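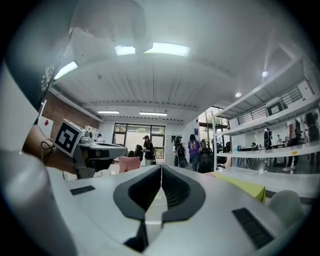
I have been told since May that the big room at Jardine is "finished." I have my doubts. Finished by whose standards? The brochure from Zukov (the people who did the fit-out) uses the word "homely" 5 times, and I went over from Cultthorpe prepared to argue with every one of them.

Let me be fair about the shell first. The brick wall is good, and whoever kept plaster off it deserves a drink. Daylight comes in at the far end through a big window with dark frames, and there's a glass door next to it with green stuff growing on the other side. I could happily sit down there.

The ceiling is another matter. White corrugated, ribs all the way along, with fluorescent panels overhead and a couple of little round spotlights off to the right. Pick one! I can't think of a homely room lit like this, and I've lived in some bad apartments.
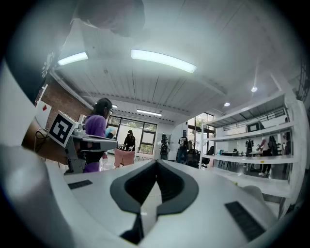
Brick on the left, and far too many kinds of light overhead.

Then there are the cables by the brick wall. Black ones, in a tangle, looping down in plain view. I paid $45 for a cable box for my own desk, and I resent it, but it works. Surely the budget here could stretch to one.

The furniture I went back and forth on. A lime-yellow tablecloth is a lot of color to put on a pale concrete floor, and it was the first thing I decided to dislike. I've softened since. A wooden chair with a curved back suits it — the gray upholstered one much less so, and the round stool looks like it came from a different shop altogether.

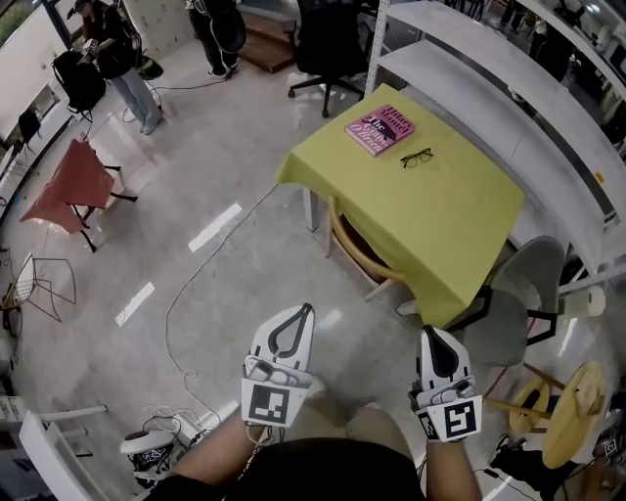

The yellow cloth, with Hilary Mantel's "The Giant, O'Brien" and a pair of glasses on it.

The book does more for the place than the brochure does. Pink cover, yellow cloth, and I wanted to sit down and read a chapter. But why leave all those white metal shelves bare beside it? 9 secondhand paperbacks from the Flodley market would be a start. Until then I'm filing "homely" under wishful thinking.

Last updated: Sep 1, 2024

Home About Rooms Archive Contact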